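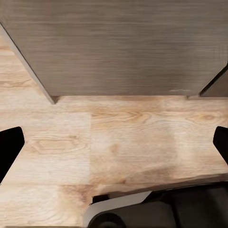
## Sixty Days to Knock

I spent last Saturday walking the east side of Datham with Edileuza Falcão, who has a clipboard, two pens and a petition she wants on the September agenda. The city council passed its new sidewalk assembly rule in June, 5 to 2, and now any group that wants to march past the courthouse has to file 60 days ahead. Sixty! I can't plan dinner that far out.

Edileuza needs 607 signatures to force a repeal vote. Most people on Barbosa Street hadn't heard of the rule (I hadn't either, until my neighbor's vigil got turned down), and a few signed before she'd finished her pitch – one man did it holding a baby. Others said the council had a point about blocked traffic, and she wrote their worries down too.

She's back out on Tuesday evening, starting at the Vandero end.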